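Cuterwood Food Storage Study: Call for Participants

The Household Practice Unit at Cuterwood invites adults who cook at home to take part in a study of how dry foods are stored, opened, poured and used up in ordinary kitchens. Enrollment is open now and home visits begin in January. The study has places for 50 households.

## Purpose of the study

Many households move rice, oats, flour and similar foods out of their original packages and into jars or canisters. Much of the existing advice on the subject deals with shelf life. The unit wishes to learn more about daily handling: which jars are used most, how full they are kept, where they stand, how lids are gripped and removed, and what becomes of the last portion when a new package is bought.

An earlier written survey, known as Zellow, collected 239 usable replies. Respondents frequently mentioned lids that were difficult to open and large jars that were awkward to pour from. The present study follows up on both points through direct observation and a short diary.

## What participants will do

Each household will take part for 22 days. During this period, the main participant will:

- keep a set of clear jars with lids, supplied by the unit, in regular use in the kitchen;
- fill the jars with dry foods the household already eats;
- complete a one-page diary entry on each day that a jar is opened;
- receive one home visit, during which a staff member will observe the filling, opening and pouring of at least one large and one small jar;
- attend a closing interview, either at our offices or by telephone.

Participants are asked not to buy special foods for the study. Jars may be moved, washed and refilled as the household sees fit, and any such change should be noted in the diary.
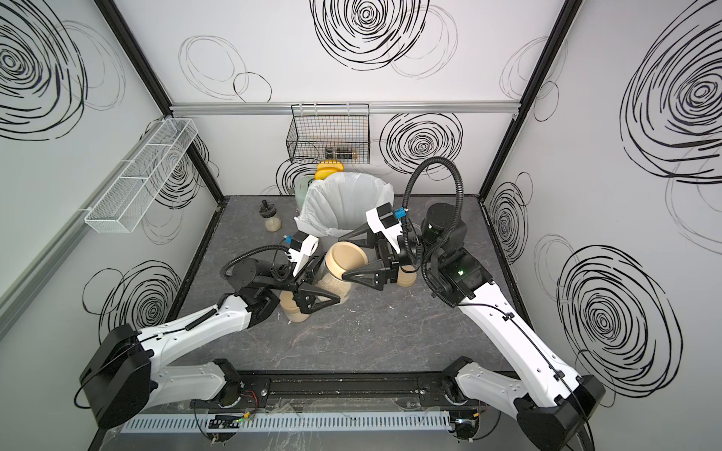 *Large clear jar with a wide beige lid, tilted, with pale, grainy contents. Smaller jars with beige lids stand nearby.*

Observation during the home visit will concentrate on the hands, the jar and the work surface. Staff will record how the jar is held when tilted, whether one hand or two are used on the lid, and where the lid is put down. There is no correct method, and participants should proceed as they normally would. Spilled food will be weighed where the participant agrees to it.

## Who may apply

Applicants must:

- be 18 years of age or older;
- prepare a meal at home on at least four days in a typical week;
- have a counter or table on which jars can be opened and filled;
- be able to complete the diary in English.

Applications from people with reduced grip strength, arthritis or limited use of one hand are particularly welcome. Households in which a member has a severe food allergy should contact the unit before applying so that the choice of contents can be discussed.

Only one application per household will be accepted. Employees of Druvitz, which is supplying the jars, and members of their immediate families are not eligible.

## Compensation

Households that complete the diary, the home visit and the closing interview will receive a gift card and may keep the jars. Those who withdraw early will be compensated for the parts they have completed. Travel to the closing interview will be reimbursed on presentation of receipts.

## Privacy and consent

Participation is voluntary and may be ended at any time without explanation. Diaries will be stored under a household number, separately from names and addresses. Photographs will be taken in the home only with written permission.

## How to apply

Application forms are available from the reception desk at Cuterwood or by mail on request. Please list the dry foods your household uses most often and state which weekday hours would suit a home visit. Completed forms should be addressed to Aušra Grigaitė, Participant Coordinator. Questions about the research itself may be directed to Ilze Priedītis, Study Lead.

Applicants will be notified in writing whether or not they are selected.

Issued 29 October 2022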